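# Sorting building bricks without losing a whole weekend

Small open bins, lined up where you can reach them, and only a little in each one to begin with. That's the method, and I love it!

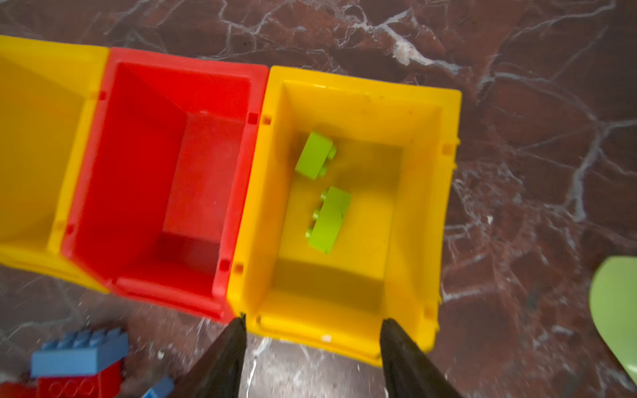
## Start with fewer bins than you think

I know the urge. You come home with a stack of little bins and want every color, every shape and every odd wheel to have a home by bedtime. Please don't! Start with three. Three bins side by side will fit on nearly any counter or table, you can reach all of them without leaning, and you can see straight down into every one. Once three feels easy, add a fourth, and so on.

My first try at this was a disaster of 66 tiny drawers in a cabinet from Ogilvie. Every drawer had a label and every label was wrong within a month. The kids wouldn't use it (too fiddly), I wouldn't use it (same), and the bricks went back to living in a pillowcase. Open bins fixed it almost overnight.

## Bin color is for the job, brick color is for the fun

If your bins come in red and yellow, it's very tempting to put the red bricks in the red bin and the yellow bricks in the yellow one. Looks great on the shelf. Terrible for finding anything, as a red brick in a red bin just disappears! You want contrast. Lime green in a yellow bin is fairly easy to spot in good light, and green in a red bin is even easier.

What works for us is giving each bin color a job:

- **Yellow** – bricks that are sorted and ready to build with.
- **Red** – the "don't know yet" bin. Start it empty and try to end the day with it empty too.
- **Anything else you own** – wheels, windows, little people, flat pieces.

Katsuhiko Matsuda, who runs the Thursday build table at our library, does it the opposite way, with red for ready. It makes no difference at all. Pick one and stick with it.

## Where to set up

A hard, smooth surface is best. Kitchen counter, stone table, a big tray, all good. Carpet eats small pieces. A heavily patterned surface can hide a brick too, so if your countertop has a lot of swirl in it, spread a plain pillowcase or a light towel in front of the bins and do the sorting on that. When you're done you lift the four corners and tip whatever is left back into the "don't know yet" bin. So satisfying!

Light matters more than I expected. A deep bin with sloping sides makes its own shadow, and dark pieces sink right into it. Put your lamp opposite your sorting hand, or turn the whole row around until the bottoms of the bins are bright. I used a lamp clipped to the cupboard door for a while – now I just sort in the morning.

Push the bins right up against each other, rim to rim. Gaps between bins are where the one-stud pieces go to hide. If your bins have little slots or notches in the rims, try them against each other and see whether they line up (some kinds link and some don't, so give them a gentle wiggle before you trust them to move as a set).

## The actual sorting

1. Dump a small pile. Two handfuls, no more.
2. Pull out everything that isn't a brick. Coins, hair ties, crayon ends, that one raisin.
3. Take one color and go through the whole pile for it. Your eyes get very fast when they're hunting for a single thing.
4. Drop those in the first bin.
5. Same pile, next color.
6. Whatever is left after 7 minutes goes in the red bin. Use a kitchen timer!
7. Next pile.

Sort by color if you've got a small collection or small children. Sort by shape if you've got a big one. Past a certain size, a bin of "all the blue" is hopeless, and a bin of "all the long thin ones" is a joy. We counted ours over one rainy spring break and got to 1733 pieces, and I'd say we should have switched to shapes well before that.

## Cleaning the bins

Toy bins get grubby in a quiet sort of way. Dust settles on the rims and the inside walls, and you don't notice until you put two of them next to each other in bright light.

- Tip the bricks out and give the empty bin a knock, upside down, over the sink.
- A dry paintbrush (the cheap one-inch kind) gets specks out of the corners and any molded slots. I keep one in the drawer just for this.
- Then warm water, a drop of dish soap, a soft cloth. Skip the scratchy side of the sponge on shiny plastic.
- Dry the bins completely before anything goes back in. Upside down on a rack, propped up a little at one end so the air gets under.

Sticky label gunk comes off with a bit of cooking oil left on for 10 minutes, then soap. Wash the oil off really well or you'll have a dust magnet.

For the bricks themselves, a mesh laundry bag swished around in a sink of lukewarm soapy water does a lovely job. Keep out anything with stickers, batteries or printed faces, and do those by hand with a damp cloth. Spread them on a towel overnight, studs down, and they're usually dry by breakfast.

## Carrying them around

Open bins are wonderful on a table and awful on the stairs. Carry one at a time, or set the row inside a shallow tray with a lip. I use an old Bolon baking tray that warped years ago and was never going to see another cookie. Getachew Seyoum from down the street uses the bottom of a cardboard drinks carton, cut down to a couple of inches high, and his is lighter than mine!

If you've only got a few bricks in a bin, tuck a folded washcloth in with them before you move it. No rattle, no flying pieces.

## Getting kids to put things back

Leave plenty of room in each bin. A full bin is a bin that gets tipped on the floor, because that's the only way to see what's at the bottom. Half full is plenty, and almost empty is fine! A couple of bricks in a bin is enough to show a four-year-old what belongs there, much better than a word on a label.

Two more small things that helped here:

- Stick a spare brick on the front of each bin with a dab of poster putty. Instant label, and you can change it whenever you like.
- Let the smallest person be in charge of the red bin. Mine takes it very seriously and has strong views about hinges.

Next I want to try the same setup for screws and picture hooks in the garage, where everything currently lives in one Brurkik coffee tin. If you've got a good trick for keeping sawdust out of open bins, please send it over – I've tried shower caps and they keep blowing off.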